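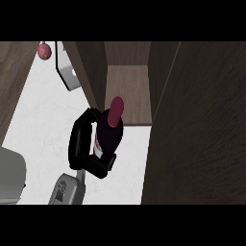 I've finally seen Fummont, and I have been boring everyone I know about it ever since, so now it's your turn.

It's a documentary, 71 minutes long, about a village choir school that has been shut for years and the former pupils who want the building back. I know, I know. I nearly didn't go either! The blurb made it sound like one of those gentle Sunday-evening films with a lot of drystone walls. And there are walls, plenty of them, but the film is properly gripping, and by the halfway point I had eaten none of my crisps.

I saw it at the Iston, which regulars here will know is my favourite little cinema in the world (the seats are terrible, the screen is lovely). They put it on in the early evening slot as part of a run of Ametepe films. Ametepe is the outfit that made the one about the ferry crews which I went on and on about last June, and they've kept the same way of working: no narrator, no captions telling you who people are, hardly any music. You get dropped into a meeting that's already going badly and you have to work out who's cross with whom.

What I loved most was how fair it is. There's a man who wants to turn the school into holiday flats, and any other film would have made him the baddie and left it there. He gets a whole long scene in his kitchen, talking about his mum, who cleaned the place for most of her life and was never once asked in for the carol concert. I completely changed my mind about him. Then he says something awful at the planning meeting and I changed it back again. I was worn out by the end — in a good way.

The sound is wonderful too. They recorded in the empty hall, and you hear pigeons and rain and somebody's keys, and then late on a few of the old pupils start singing, a bit flat, stopping to laugh when they forget the alto line. I cried. The woman next to me cried. We had a chat about it on the stairs afterwards and she told me she'd already seen it twice.

A few grumbles. The letters read out in the first part go on too long, and I never did sort out which of the two brothers had signed the lease. I'd also have liked more from the people who hated their time at the school. One of them appears, says some very sharp things about being 7 years old and hungry, and then we don't see her again. I wanted another ten minutes of her and would happily have lost a drone shot or two.

If you want to catch it, Serico are handling the bookings and it's going round village halls and small cinemas over the next few months. Do check their list because some of the dates have only one showing. The Iston has it back for a late afternoon screening and I'm going again, with my sister this time, who went to a school a lot like that one and has promised to tell me everything it gets wrong.

Next up for me is the ferry film again, on the big screen at last — I've only ever watched it on my laptop with the washing machine going.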